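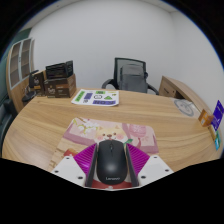
How do I clean a printed cloth mouse pad without ruining the picture on it?

Use lukewarm water, a drop of dish soap and a soft cloth or sponge. Lay the pad flat, wipe in small circles, then go over it again with plain water until the suds are gone. Press it between two towels and let it dry flat. Most pads need a full night. Don't use bleach or a stiff brush, and keep it off the radiator – the rubber backing can curl.

Help > Desk and Workspace > Mouse Pads and Desk Care

Can I put it in the washing machine?

Check the label first. If there isn't one, wash by hand. Some Stirnel pads are marked for a cold gentle cycle, and those do fine in a mesh bag. None of the pads we sell should go in the dryer.

My pad is a light color and the area under my wrist has gone gray. Will that come out?

Usually most of it will. It is skin oil and dust. Put a little dish soap straight on the gray area, leave it for ten minutes and wipe it off. Repeat once if you have to. Pale pads like the pink one here, with a cartoon animal and white flowers, tend to show this sooner than dark ones.

How do I clean the mouse?

Turn it off or unplug it. Wipe the shell with a cloth that is barely damp. For the groove beside the scroll wheel, use a dry cotton swab and turn the wheel as you go. Scrape any buildup off the feet on the underside with a fingernail or a wooden toothpick. Matte black plastic gets shiny where your fingers rest. That is wear, and cleaning won't reverse it.

Do I need a mouse pad on a wooden desk?

Many mice will track on bare wood, but the feet can dull the finish over time. A pad also keeps your wrist off a cold surface. If your desk has a rounded edge, set the pad far enough in that it lies completely flat.

How do I get sticker residue off a wooden desk?

Warm it with a hair dryer on low and lift it with a plastic card. If there is still a tacky patch, rub in a drop of cooking oil, wait a few minutes and wipe with soapy water. Test the oil somewhere out of sight first. Keep sticker sheets on their backing paper until you use them, and store them flat in a folder.

Where should I keep product boxes?

Keep them for as long as the return period runs, then flatten the ones you don't need. A couple of boxes stacked at the far end of a large desk are no trouble. For anything more, use a shelf.

How big a pad should I buy?

The small Grolden pad is 22 cm across and suits people who move the mouse mainly from the wrist. If you use your whole arm, or play games, look at a wider one. The Heretau is 300 mm across – measure your desk before ordering.

My new pad smells of rubber. Is that normal?

Yes. Leave it unrolled in a room with an open window for 2 days. If it still smells after that, write to Recep Türkmen at the service desk and he will arrange an exchange.

Back to top | Contact | Returns | Shipping

Related questions
Removing ink from a desk mat
Flattening a pad that arrived rolled
Oiling and waxing a wooden desktop
Replacing worn mouse feet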